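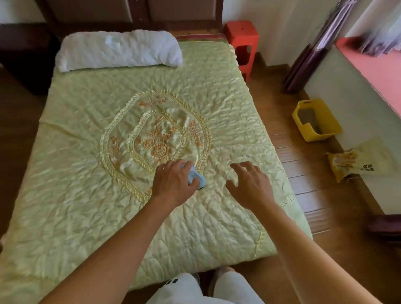
第4章 キルトベッドカバーの設置と日常の手入れ

4.1 適用範囲

本章は、サテン地キルトベッドカバー「Tamari」シリーズの設置、しわ伸ばし、表面の手入れおよび保管の手順を定める。中央に刺繍のメダリオンを持ち、その外周と縁にフリルを備えた品を対象とする。フリルのない平織カバー「Alvarado」については第5章を参照のこと。

ベッド本体、マットレスおよびヘッドボードの組立ては第2章、シーツ類の取付けは第3章による。本章の作業は、第3章の作業が完了していることを前提とする。

4.2 用語

メダリオン:カバー中央部にある刺繍区画。フリルで囲まれた内側全体を指す。
内フリル、外フリル:メダリオンの輪郭を形成する二重のフリル。内側を内フリル、外側を外フリルという。
縁フリル:カバーの縁の縫い目に沿うフリル。
キルト面:メダリオンと縁フリルの間の、しぼのある光沢面。
頭側、足側:ヘッドボードのある側を頭側、その反対側を足側とする。左右は、足側に立って頭側を向いた状態でいう。

4.3 作業前の確認

(1) ベッドの左右いずれか一方に、作業者が通れる幅を確保する。スツール、ナイトテーブルなどの小型家具が頭側の壁際にある場合は、カバーの垂れ部分と接触しない位置にあることを確認する。接触する場合は移動する。

(2) 床面を乾拭きする。作業中、縁フリルが床に触れることがある。光沢仕上げの板張りの床では、ワックスの塗布直後に作業を行わない。

(3) 指輪、腕時計、ブレスレットを外す。爪の先端にささくれがある場合は整えておく。

(4) 手を洗い、完全に乾かす。ハンドクリームを使用した場合は、油分が残っていないことを確かめてから布地に触れる。

(5) 袖口にファスナー、面ファスナーまたは金属製のボタンがある衣服では、袖をまくるか、衣服を替える。

注意:サテン地は糸の浮きが長く、小さな突起でも引きつれを生じる。生じた引きつれは手入れでは元に戻らない。

4.4 設置

手順1 枕をベッドから下ろし、清潔な場所に置く。毛足の長い枕カバーを使用している場合は、抜けた繊維がシーツに残っていないか確認し、残っていれば取り除く。

手順2 折りたたんだカバーを、裏面を下にしてマットレスの中央に置く。洗濯表示タグのある角が、足側の右に来る向きとする。

手順3 頭側へ向けて広げる。引きずらず、両手で持ち上げながら送ること。

手順4 足側へ向けて広げる。続いて左右の垂れを下ろす。

手順5 メダリオンの中心をマットレスの中心に合わせる。足側に立ち、外フリルの左右の端からマットレスの側端までの距離を目視で比較する。左右の差が15ミリメートル以内であれば調整は不要である。

手順6 差が大きい場合は、カバーの両側の縁を持ち、全体を浮かせて移動させる。一方の縁だけを引いて合わせてはならない。

手順7 垂れの長さを確認する。縁フリルの下端が床に触れないこと。

手順8 枕を頭側に戻す。枕はカバーの上に置いてもよいが、外フリルに重ならない位置とする。

注記:マットレスの厚さが標準と異なる場合、手順7の条件を満たさないことがある。マットレス幅100センチメートル、長さ200センチメートルの品に対応する標準カバーについて、縁フリルを含む側面の垂れは68センチメートルである。床からマットレス上面までの高さがこれ以下のときは、垂れの短いカバーを選定する。

4.5 しわ伸ばし

設置直後は、折り目に沿った直線状のしわが残る。キルト面のしぼは製品本来の形状であり、しわとして扱わない。しぼが見えなくなるまで布を張ると、縫い目に負荷がかかる。

手順1 足側の中央に立つ。マットレスの端に体重を預けず、上体だけを前に倒して手を伸ばす。中央まで届かない場合は側面に回る。

手順2 一方の手のひらをメダリオンの手前に置き、布地を軽く押さえる。押さえる手は動かさない。

手順3 もう一方の手の指を広げ、押さえた位置から外側へ向けて軽く滑らせる。

手順4 縁フリルの手前で止め、手を布から離して元の位置に戻す。往復させない。

手順5 押さえる位置を少しずつ移し、右側、左側、足側の順に行う。頭側は側面に立って行う。

手順6 残ったしわは、カバーを敷いた状態で一晩置いてから再度確認する。

注意:アイロンをキルト面およびフリルに直接当てない。衣類スチーマーを用いる場合は、裏面からのみ使用し、刺繍部を避ける。噴出口を布に密着させないこと。

4.6 フリルの整形

二重フリルは、収納時の圧力で同じ方向に倒れやすい。設置のたびに次の手順で整える。

手順1 外フリルから始める。足側の中央を起点とし、時計回りに進める。

手順2 親指と人差し指でひだの根元を軽くつまみ、立ち上げる。先端を引かない。

手順3 輪郭の角にあたる箇所では、ひだが重なりやすい。重なったひだは一枚ずつ分け、外側へ開く。

手順4 一周したら内フリルに移る。内フリルの整形中は、外フリルに手首を載せない。

手順5 二重フリルの間に刺繍がある品では、ひだが刺繍にかぶさっていないか確認する。

手順6 最後に縁フリルを整える。縫い目がねじれて裏面が出ている箇所があれば、縫い目ごと裏返して戻す。

4.7 表面の手入れ

4.7.1 ほこりの除去

手順1 室内の窓を閉め、扇風機および空調の送風を止める。

手順2 乾いた柔らかい布を用意する。毛先の柔らかい衣類用ブラシを使用してもよい。硬毛のブラシは使用しない。

手順3 空いている手で布地を押さえ、頭側から足側へ一方向に払う。

手順4 メダリオン内は、刺繍糸の流れに沿って払う。花の部分は中心から外側へ、葉および唐草の部分は茎に沿って動かす。

手順5 フリルの谷に残ったほこりは、ひだを開いて取り除く。

粘着式クリーナーは、キルト面に限り使用できる。使用前に、目立たない垂れの裏側で粘着剤が残らないことを確認する。刺繍部およびフリルには使用しない。

掃除機を用いる場合は、布団用ノズルを取り付け、吸引力を最弱とする。回転ブラシ付きのノズルは使用できない。

4.7.2 部分的な汚れ

手順1 固形物は、縁の丸いへらですくい取る。こすらない。

手順2 液体は、白い乾いた布を当てて吸わせる。色物の布は色移りのおそれがある。

手順3 水で湿らせて固く絞った布で、汚れの外側から内側へ向けて軽くたたく。

手順4 乾いた布で水分を取り、平らに広げたまま自然乾燥させる。乾燥後に輪じみが残る場合は、4.7.3による。

注意:淡色のサテン地では、水滴の跡も目立つことがある。霧吹きで直接水をかけないこと。

4.7.3 洗濯

家庭での水洗いの可否は、洗濯表示に従う。表示が水洗い不可の品は、専門店に依頼し、刺繍とフリルがあることを受付時に伝える。

水洗い可の品を洗う場合は、次のとおりとする。

・全体が収まる大きさの洗濯ネットに、メダリオンを内側にしてたたんで入れる。
・中性洗剤を使用する。漂白剤および蛍光増白剤入りの洗剤は使用しない。
・弱水流を選択し、脱水は最短とする。
・乾燥機を使用しない。
・陰干しとし、竿を二本以上用いて重さを分散させる。
・ひだは半乾きの段階で一度整え、完全に乾いてから4.6の手順を行う。

4.8 収納

手順1 カバーが完全に乾いていることを確認する。縁の縫い目と刺繍の裏側は乾きが遅い。

手順2 ベッドの上に広げ、左右の垂れを内側に折る。折り線がメダリオンにかからないようにする。

手順3 メダリオンの上に、無地の薄紙または白い綿布を一枚載せる。

手順4 頭側を中央へ折り、次に足側をその上に重ねる。メダリオンは平らな状態を保つ。

手順5 通気性のある収納袋「Sinier」に入れる。圧縮袋は使用できない。

手順6 直射日光の当たらない棚に平置きする。上に他の寝具を重ねない。

半年以上使用しないときは、途中で一度取り出し、折り位置を変えて収納し直す。防虫剤は布地に触れない位置に一種類だけ置く。2月など暖房を使用する時期には、暖房器具の温風が収納場所に直接当たらないことを確認する。

4.9 点検

洗濯の前後および季節の入替え時に、次の項目を点検する。

キルト面の縫い目:糸の切れ、浮き。
刺繍部:糸のほつれ、引きつれ、変色。
内フリル、外フリル:縫い付け部の外れ。
縁フリル:床との接触による汚れ、擦り切れ。
裏面:中綿の片寄り、突き出し。

糸のほつれを見つけた場合は、引き抜かず、根元を残してはさみで切る。縫い付け部が外れている場合は使用を中止し、補修を依頼する。

4.10 不具合と処置

症状:カバーが左右いずれかにずれる。
処置:シーツとの間に滑り止めシートを敷く。滑り止めシートは、マットレスの上面より小さく切って使用する。粘着剤付きの品は使用しない。

症状:メダリオンが浮き上がる。
処置:下の寝具に折れや重なりがないか確認する。掛け布団を入れている場合は、中央部の厚みを均一にならす。

症状:フリルが立たない。
処置:風通しのよい室内で平らに広げて一晩置き、4.6をやり直す。洗濯用のりは使用しない。

症状:光沢にむらがある。
処置:見る方向を変えて確認する。サテン地の光沢は光の向きによって変わる。方向を変えても同じ位置にむらが残る場合は、汚れまたは擦れとみなし、4.7.2または4.9による。

症状:枕の繊維がキルト面に付着する。
処置:枕を下ろし、4.7.1の手順で除去する。付着が続くときは枕カバーを洗濯する。

症状:垂れがヘッドボードの側で引っ掛かる。
処置:マットレスとヘッドボードの間にカバーが挟まっていないか調べる。挟まっている場合は、マットレスを足側へずらしてから外す。布だけを引き抜かない。

4.11 使用上の注意

・カバーの上で飲食物を扱わない。
・アイロン、ドライヤーその他の発熱する器具をカバーの上に置かない。
・底面の粗い容器や、縁に突起のある小物をメダリオンの上に置かない。
・靴やかばんを載せない。
・ベッドに腰掛けるときは、足側のカバーを折り返しておく。
・ペットの爪が触れる環境では、使用しないときに取り外す。
・直射日光が長時間当たる場合は、カーテンを閉める。

警告:火気の近くで使用しない。

補修の依頼および交換部品の問合せは、購入店またはZellumの窓口で受け付ける。依頼の際は、洗濯表示タグに記載の品番と、不具合のある箇所の名称を4.2の用語で伝えること。

改訂:2021年9月10日 4.4の注記および4.10を変更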